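About Daltex

Home | About | Services | Notices | Contact

Daltex prepares closure and reopening plans for public school districts. A plan sets out who can order a building shut, how families are told, how meals and records are handled while it is shut, and what must be checked before students return. We work under contract to districts and county education offices. We do not sell equipment, cleaning services or software licenses.

What a plan contains

Each plan has 5 sections: authority, notice, meals, records and return. The authority section comes first. In most districts the power to close a school is shared between the superintendent and the local health officer, and the written rules often disagree on which one acts first. We read the rules, list the conflicts and draft wording for the board to adopt. The other sections are built from building-level data supplied by the district.

Notice lists are tested twice a year, once in November and once in spring. A test message goes to every household contact on file. Failed deliveries are sorted by cause (number out of service, mailbox full, no contact on record) and returned to the district office as a single table. Daltex does not keep household contact data after a test is closed.

Current coverage

Plans are in force for 604 school buildings. Buildings that share a site and a principal are counted once. For buildings with fewer than 300 students we use a shorter form of the plan, with the meals and records sections combined.

How we are organized

Planning work is done by the Escobedo group, which writes the plans and attends board meetings. The Tinari desk handles notice testing and answers calls during an active closure. Districts under contract reach the desk by phone at extension 645. Calls from parents are referred to the district — the desk has no authority to confirm or deny that a school is open.

Prarkamham is our document system. It stores each plan with its full revision history, so that a district can show which version was in effect on a given date. Access is by district account. Board members may be given read-only access on written request from the superintendent.

Fees

Fees are set per building and reviewed each year. Plan revisions required by a change in state law are included. Revisions requested for other reasons are billed by the hour.
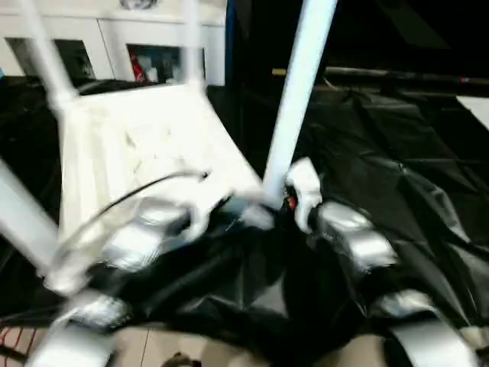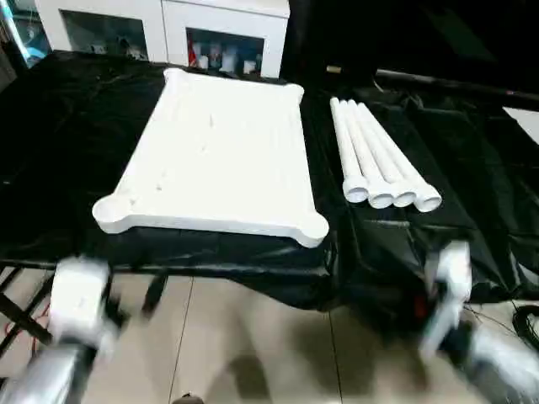
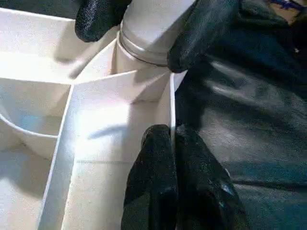 One district office wrote to us that the return section was too long for principals to use on the first morning back, and that the items needed before the doors open should be on a separate sheet. The sheet was added as an appendix to the standard form. It is optional for districts that already have their own opening checklist.

Requests for a sample plan should be sent through the Contact page and should give the number of buildings and the grade levels served.

Page revised 14 March 2021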